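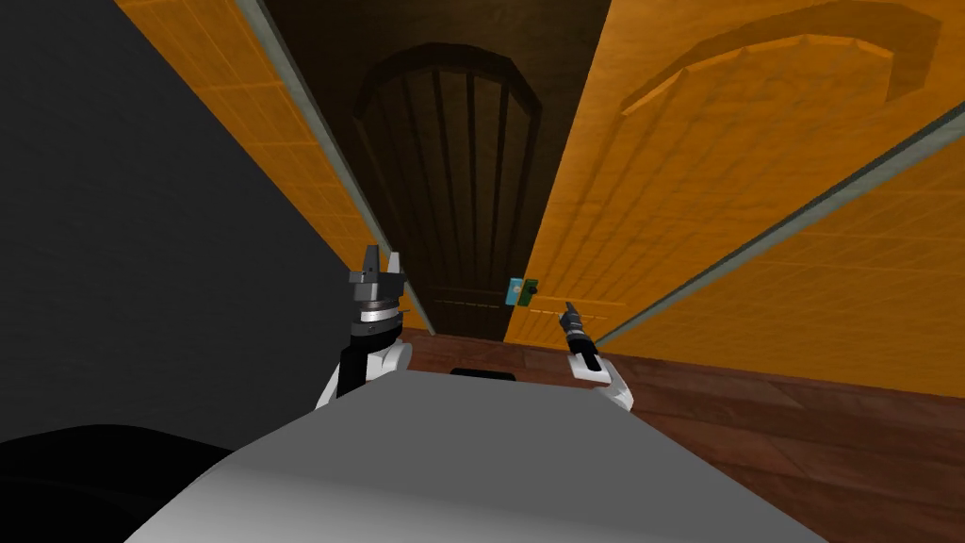 Thread: Skestireo kitchen set, how many demos per task?

gastach_user
I have 370 demos on the cabinet door and 39 on the knobs. All teleop in sim, two arms. Is it worth evening that out before I train?

nisdale39
Yes. Knobs first. Your door set is fine. 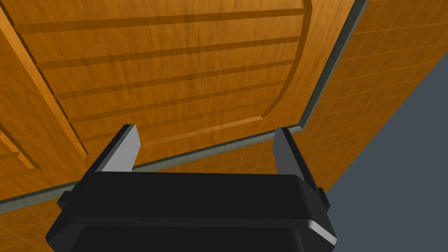 Do you keep the failed attempts?
Keep them in a separate folder and leave them out of the first training run.

plankton_b
Disagree. I trained on 1,312 mixed episodes, failures tagged, and it did better than my clean set.
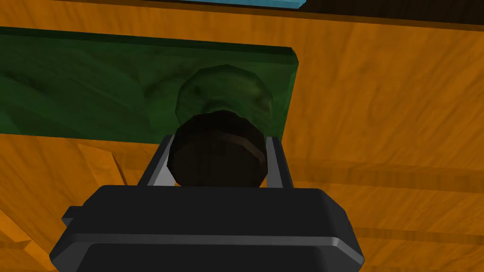

Wrist view, fingers on the dark knob.

gastach_user
Tagging takes me all Friday — I'd like to skip it. The knob approach is where my demos vary most. I come in from 3 different angles
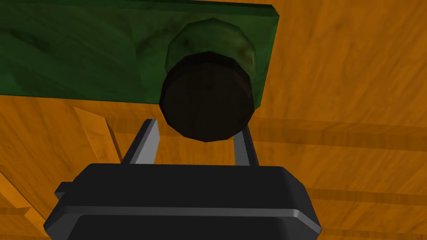 and I don't know if that helps or just adds noise.

nisdale39
Helps. Leave the angles alone and record more.

plankton_b
Only if the start poses vary too.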